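Storage and Packing Basics – Handout 6: The two-level bench and the box bin
Course notes, Hudilton evening programme

In this unit we look at how a simple storage place can be kept in order. Our model is the yellow unit with two levels. In the first unit we spoke about shelves against a wall in general; now we go to one unit only.

The rule for the two levels is easy to remember. On the upper level we put the shaped trays, so that each one can be taken without moving another. On the lower level we keep small things and flat cardboard.

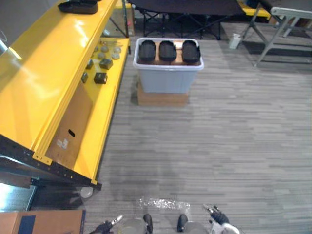
Small round pieces travel easily when somebody pulls a box from beside them. For this reason I ask you to keep the boxes and the round pieces in separate groups, with a hand's width between them. Long thin items go at the far end, lying across the shelf.

Spacing on the upper level: leave about 15 cm between the trays. Turn them as you like, but do not put one into another during the exercise. 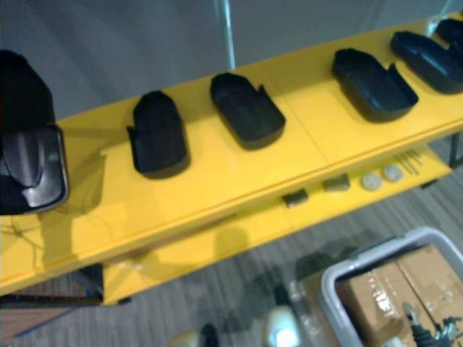
Must all the trays face the same way?
For this exercise they can lie at different angles. In a Revo or Yurt stockroom one direction is normally demanded, and we will practise this in the next unit.

The unit is made of panels, and you can feel the joint with your finger. Do not stand a tray across a joint – it can rock. Put it down fully on one side.

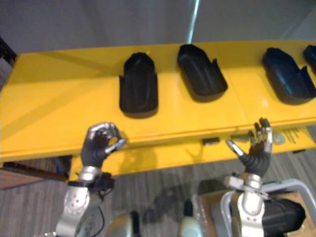
Fig. 3. Black shaped trays on the upper level, with the joint between two of them.

Now the bin. It stays on the floor, near to the unit, and it takes cardboard boxes in two rows. Fill the back row first. Labels should be on the top face when this is possible, so that the person who opens the bin can read them. Trays do not go into the bin with the boxes. 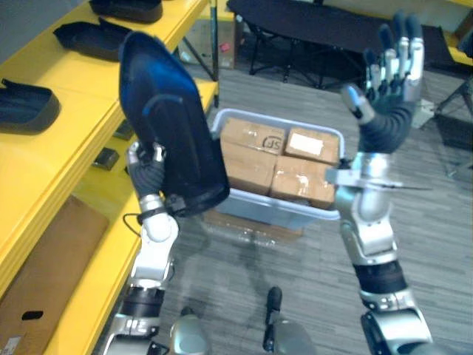 Fig. 4. The bin with four boxes, and a navy tray held upright.

For homework, draw your own two-level unit and mark where the bin would stand.

Last updated: October
Contact: Lundetti course office, room 81 | © Hudilton evening programme | Back to top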